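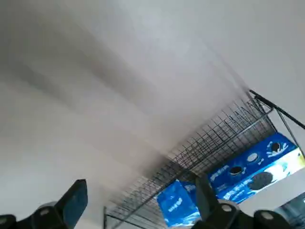 Pelledel: recogida de paquetes con dos brazos en un taller compartido

Versión 3 de la ficha. El conjunto se grabó en el taller Clulberg durante julio, en la mesa marrón del fondo. Contiene 112 episodios de una sola tarea: pasar paquetes de comida de una rejilla a una cesta.

Montaje

Los brazos van fijados a la mesa y los controla Hasix, nuestro programa de teleoperación. Cada episodio incluye vídeo de muñeca, vídeo de cámara fija y posiciones articulares.

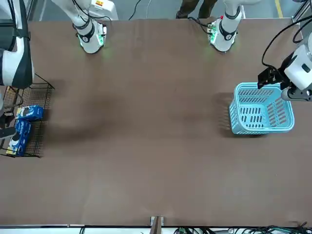

La disposición inicial cambia poco entre episodios. La rejilla de alambre negro queda a la izquierda y la cesta azul claro a la derecha, cada una al alcance de un brazo distinto. No mováis la abrazadera metálica del borde cercano si queréis repetir las medidas – el origen de coordenadas se toma desde ahí.

Formato

Una carpeta por episodio, con los vídeos y un CSV. El script maes_check revisa las marcas de tiempo y avisa si falta algún fichero.

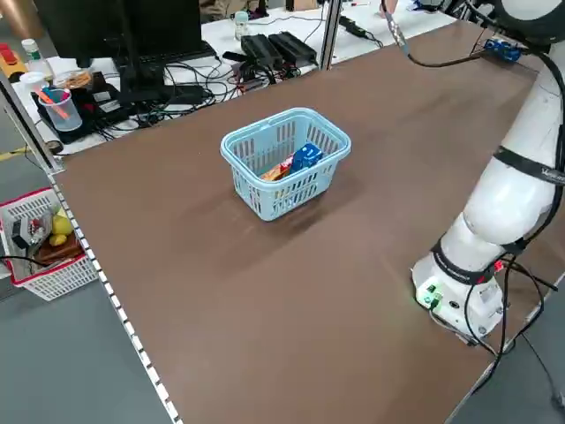
Las etiquetas de objeto se pusieron a mano, con la vista fija. Dentro de la cesta las paredes ranuradas tapan parte de los envases, como la caja azul y el paquete naranja y rojo, y en esos casos el contorno cubre solo lo visible. Lo que hay en el suelo o en la mesa blanca de detrás no está etiquetado.

Problemas conocidos

– Vídeo de muñeca borroso en los giros rápidos.
– En 4 episodios falta el CSV del brazo izquierdo.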